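## 4. Joining and Finishing a Coil Form

Read section 3 before starting. The Plenano clay must be conditioned and the coils already rolled. Work on a smooth, white or light-colored surface so that stray crumbs are easy to find.

1. Lay the first coil on its curve. Set the second coil inside it, leaving a gap between the two walls.
2. Press the ends of both coils together at the center of the piece.
3. Pinch the joined ends upward into a single vertical ridge. The ridge may be narrower at its middle.
4. Flatten the remaining clay outward from the other side of the ridge to form the fan.
5. Pinch the rim of the fan into folds, working from the ridge toward the outer edge.
6. Press slits into the fan with the tip of the Flulireck modeling tool. Do not drag the tool.

**Note:** Fingerprints and tool marks along the coil tops are normal at this stage. Leave them until step 9. 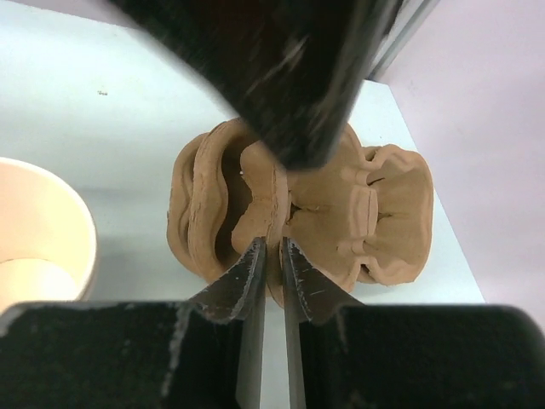

*Darlene Simard*

Fine cracks form most often in two places – along the tops of the coils and down the length of the ridge. Treat both before the piece is set aside.

7. Dampen a fingertip and stroke along each crack. Do not pour water into the gap between the coils.
8. If the ridge crack reopens, press a thin thread of clay into it and blend from both sides.
9. Smooth the coil tops with 400 grit sponge, then 600. Wait until the surface is firm to the touch.
10. Cover loosely and leave for 45 hours.

**Caution:** Do not lift the piece by the fan. The rim is the weakest part of the form – slide a board under the whole base.

**Caution:** Wear a dust mask when using the sponge. Wipe the table with a wet cloth afterward.

For pieces wider than 30 cm, see section 6.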